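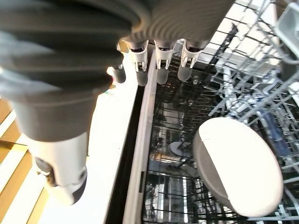
When does the team leave for the Cekano tournament?
Four days before the first match, on the early bus, with the second bus held back for anyone still looking for a passport.

Prolska Volleyball Club
Minutes of the travel meeting, April 23, 2023
Clubrooms, upstairs

The meeting opened once the key had been found. Minutes of the previous meeting were taken as read, a generous assumption, and accepted.

1. Departure
The question at the top of these minutes has been asked at each of our last three meetings and is now printed there in the hope of not hearing it again. The coach reported that arriving four days early gives the players two full training sessions in the host hall and one rest day. A player asked what may be done on the rest day. The coach said rest. This was noted.

2. Accommodation
The organisers have offered the student residence in Cekano, which is a short walk from the hall and has bunks. The tall players asked how long the bunks are. The manager will write and find out. A motion to stay instead at the hotel by the harbour was moved, enjoyed for several minutes, and lost when the price was read out.

3. Uniforms
Tanner has confirmed it will supply the playing tops again. The colour is to be the club's usual green. Last season's tops were also ordered in the usual green and came in something nearer to mint, and members spoke about this at length. A sample will be requested before anything is printed. Numbers are to go on the front as well as the back, as the rules require and as we were reminded by a referee in October.

4. Money
The travel fund stands $1,000 short of the target. The sausage sizzle did well until the rain. It was agreed to run a trivia night, with the proviso that the questions not all be about volleyball, and that the setters not be allowed to sit at one table.
Fifty-two raffle tickets are still out with members. Please return them, sold or otherwise. Buying your own is permitted and has historically been the outcome.

5. Liniment, tape and so on
Clirkance has offered a carton of strapping tape in return for its name on the warm-up jackets. Carried. There was discussion as to whether the name could go somewhere less prominent than right across the shoulders. The manager will ask, politely.

6. Squad
Eleven players have been named, with one place open until the ankle in question has been looked at. The owner of the ankle said it was fine. The physio said she would be the judge of that. The remaining place will be settled at training - the coach declined to be drawn further, despite several attempts.

7. Other business
The net winch is sticking again. The ball pump has been missing since the last home game, and whoever has it is asked to leave it by the office door, where no questions will be put.
A suggestion that the team march into the opening ceremony in step was referred to the players, who laughed.

Actions
Manager: bunk lengths, Tanner sample, Clirkance jackets
Coach: final squad, training times in Cekano
All players: passports, raffle tickets, ball pump

The next meeting will be held after the trivia night. The meeting closed when the hall lights went off on their timer.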